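Ticket: wrist camera view inverted after gripper swap
Reported by: Cauã Rocha
Assigned to: Morven Lindsay
Opened: 4 September 2020

Swapped the Numo gripper for the Udia in the simulator. Wrist view now renders upside down. Arm and controller settings unchanged. Grasp planner rejects the glue bottle and the mug. Same result on 6 resets.

Fingers open at the bottom of the view, tabletop along the top:

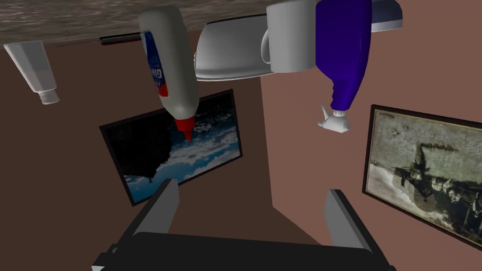
Notes (Lindsay)
Udia mount file has the camera frame rolled 180 degrees relative to Numo. Planner assumes the Numo frame. Flipping the image alone fixes the display but leaves the grasp poses wrong. Corrected the roll in the mount file, reloaded, planner accepts both objects. Finger limits still to be compared.

Status: open, 2 items left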